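Small thread about a kitchen table, because I wrote "I will clean the table" in my notebook 3 days ago and I want to be a person who does what she writes.

We rent a flat in Patbridge, two rooms and a kitchen. The table is too big for the kitchen. It was here when we came, and the landlord said it does not go through the door anymore, so it stays and we walk sideways.

When a table is so big it becomes a shelf. Letters, keys, receipts, the bag from the pharmacy. Everybody puts one thing down and says "only for a moment."

In February I tried a system. I read it on Zundix, where people post their home routines. One basket for each person in the home, and in the evening each person empties their basket. After two weeks we had full baskets on a full table.

Then I tried a smaller rule, and this one stayed with us: the table goes to zero before anybody cooks. If the table is not empty, the stove is not on. My husband was against it until he understood it is also valid for me.

The tablecloth helped more than the rule, I think. I bought it at Eynon, the household shop behind the bus station, for 44. It is light blue-gray with tulips and daisies and, what decided me, snails. Blue snails with a yellow shell. I stood in the shop and smiled at a tablecloth.

A plain cloth I would cover with things and not feel sorry. When a snail disappears under a snack packet I feel sorry. Maybe this is not a serious method of housekeeping, but I report what works.

Somebody asked me under my last thread how I clear the table "step by step." I am not sure there are steps, but I will try to write how I do it.

First I push all the rubbish together in one pile, on the far half of the table. I do not sort yet. If I begin to sort immediately I find a receipt, I read the receipt, and then I am sitting.

Then I look for something which can be the container for the rest. Usually a plastic bag is already in the pile. A big paper cup is also good, the small wrappers go inside and you carry one thing.
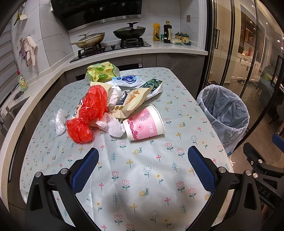

Snack packets I flatten with the hand and fold one time. My mother folds them in little triangles, very beautiful, but then she needs the whole evening.

Wet wipes are the only thing I check before throwing. Two times I threw away a packet which was still half full, and I was angry at myself all day for such a small thing.

Tissues go last, on top, so I do not need to touch them again.

After this I take the cloth by two corners, shake it from the window, and put it back. It has always some creases. I ironed it once. I will not iron it again.

For the floor under the table I still have no rule. If you have one, please write it to me, but nothing with baskets.

Tomorrow is the drawer with the Zomia tea boxes. I keep the empty ones and I can not explain to my husband why.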